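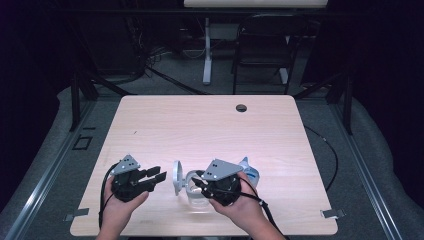

Cloudy ring on a pale wood table - how do I shift it?

Junpei Yokoyama

Hi all, hoping someone has been here before. I've got a light wood table, rectangular, one of those with the round cable hole near the back, bought second hand as a Jarkby. I use it for sorting dry stuff into clear plastic jars, the wide mouth sort with a white lid. Anyway there's now a cloudy ring on the top, size of a jar base. Must have put one down straight after rinsing and left it overnight.

Tried so far:
- damp cloth, nothing
- washing up liquid, nothing
- rubbing harder (I know)

Don't know if the top is oiled or lacquered. Faint grain you can see but hardly feel. No label underneath, just a sticker with 1202 on it which means nothing to me. Paid 26 quid for it so not the end of the world but I'd like it decent again by March when my sister wants it back in her spare room.

Second thing - what do people do about the lids? Mine get put down on their edge against the jar and then roll off onto the carpet. Sugar everywhere last week.

Pacheco

White ring = damp got into the finish, not the wood. Dark ring would be worse. So you're probably ok.

First find out what finish it is. Drop of water somewhere out of the way, leave it ten mins. Beads up and sits there, most likely lacquer or varnish. Soaks in and goes darker, oil or bare.

If lacquer: leave it a couple of days in a warm dry room, sometimes they fade by themselves. If not, hairdryer on LOW, keep it moving, stop if the top gets hot to touch. Did mine in 2 goes, maybe five minutes each. Let it cool in between. Last bit of haze came off with a tiny dab of furniture polish on a soft cloth.

If oil: very fine paper, 400 grit, along the grain, hardly any pressure. Wipe the dust off, then a thin coat of oil, wipe off the extra. Lay the oily rag out flat outside to dry, don't scrunch it up in the bin, they can catch fire. You may end up doing the whole top becuase the patch can come out a different shade.

Don't do the sanding on lacquer, you'll go through it and then you've got a proper job on your hands.

Redosau

toothpaste worked for me. only plain white, not gel. didnt work on my mums though

Prarnness

Would be careful with toothpaste, it's gritty and can leave a dull patch - swapping one mark for another. Agree with Pacheco about the hairdryer.

On the lids, lay them flat, upside down, inside facing up so they stay clean. I keep an old baking tray on the table and everything goes on that, jar, lid, scoop, whatever. Catches the spills aswell and no more rings. Cork mat does the same job if you've no room for a tray.

And dry the bottoms of the jars! Some have a little dip underneath that holds water even after you've wiped round the outside. Stand them upside down on a tea towel for an hour first.

Contact us | House rules | Privacy | © 2021 | Back to top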